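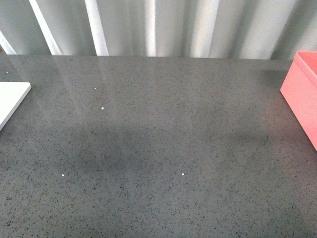
Graue, gesprenkelte Arbeitsplatte. Abdruck honorarfrei.

Goicoechea Klassik versteigert Sammlung Govatska in Deddale

Deddale, 7. Oktober 2020. Das Auktionshaus Goicoechea Klassik bringt im Dezember die Fahrzeugsammlung Govatska zur Versteigerung. Angeboten werden 30 Automobile der Baujahre 1951 bis 1974, dazu 155 Lose mit Ersatzteilen, Werkzeug und Literatur. Die Auktion findet in der ehemaligen Straßenbahnhalle in Deddale statt. Gebote sind im Saal, telefonisch und schriftlich möglich.

Die Sammlung wurde über mehrere Jahrzehnte von einer Familie in Irkent aufgebaut. Schwerpunkt sind Coupés und Limousinen italienischer und britischer Herkunft, die meisten davon im ersten oder zweiten Lack. Neun Fahrzeuge werden ohne Mindestpreis aufgerufen. Zwei Wagen sind als Restaurierungsobjekte eingestuft und werden auf Anhänger ausgeliefert, bei beiden ist der Motor ausgebaut, aber vorhanden. Die Nummern von Fahrgestell und Motor sind im Katalog für jedes Los einzeln aufgeführt.

„Die Wagen standen trocken und wurden wenig bewegt. Wir haben bewusst nichts nachlackieren lassen“, sagt Jacqueline Renaud, Leiterin der Abteilung Automobile bei Goicoechea Klassik. „Wer Patina sucht, findet sie hier, und wer einen fertig restaurierten Wagen sucht, sollte den Katalog genau lesen.“ 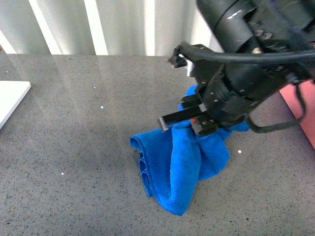 Die Aufbereitung der Fahrzeuge liegt bei der Werkstatt von Everaldo Meireles in Irkent und beschränkt sich auf Reinigung und Konservierung. Chromteile werden von Hand abgerieben, das Leder wird mit einem neutralen Pflegemittel behandelt. Poliermaschinen kommen nicht zum Einsatz. Für den Lack genügt nach Angaben der Werkstatt ein weiches Tuch wie das zerknüllte blaue auf der Arbeitsplatte im Bild, vorausgesetzt, es wird nach jeder Karosserieseite gewechselt. Motorräume bleiben im vorgefundenen Zustand, damit Interessenten Undichtigkeiten und frühere Reparaturen selbst beurteilen können.

Zu jedem Fahrzeug liegt ein Zustandsbericht vor, den der unabhängige Gutachter Teun Van den Broek erstellt hat. Er enthält Schichtdickenmessungen an allen Blechteilen, Angaben zur Kompression sowie Fotos des Unterbodens. Bei den beiden Restaurierungsobjekten entfällt die Kompressionsmessung. Die Berichte werden registrierten Bietern auf Anfrage kostenlos zugesandt. 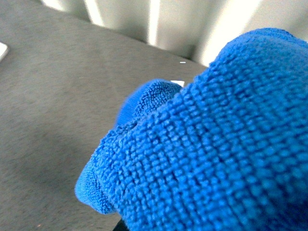

Käufer erhalten zusammen mit den Fahrzeugpapieren ein Merkblatt zur Pflege von Originallack. Verfasst hat es Valquíria Brito, die bei Goicoechea Klassik für die technische Dokumentation zuständig ist. Sie rät von Schwämmen ab und empfiehlt Mikrofaser mit dicht stehenden Schlingen, wie sie bei dem blauen Tuch in der Nahaufnahme deutlich zu erkennen sind. Tücher, die einmal auf den Boden gefallen sind, sollen nicht mehr an den Lack.

Vorbesichtigung und Anmeldung

Die Fahrzeuge können an den beiden Tagen vor der Auktion in der Halle besichtigt werden. Motorstarts sind nach Absprache möglich, Probefahrten nicht. Der Katalog erscheint Mitte November. Bieter müssen sich vorab registrieren und einen Bonitätsnachweis vorlegen. Der Zutritt zur Halle ist nur mit Anmeldung möglich. 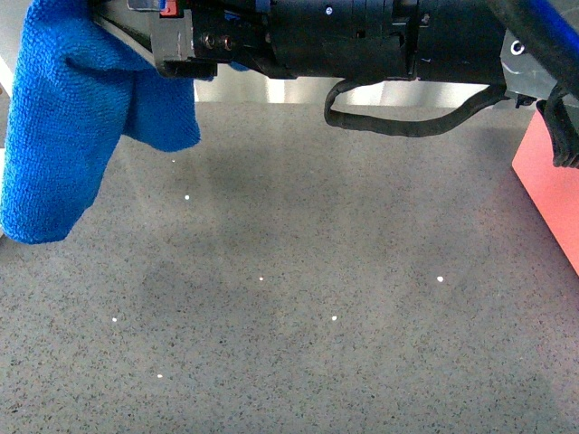
Schwarzer Roboterarm mit Greifer über der Arbeitsplatte. Abdruck honorarfrei.

Pressekontakt
Goicoechea Klassik, Deddale
Kátia Furtado, Presse und Kommunikation
Akkreditierung für die Vorbesichtigung bitte schriftlich mit Angabe des Mediums.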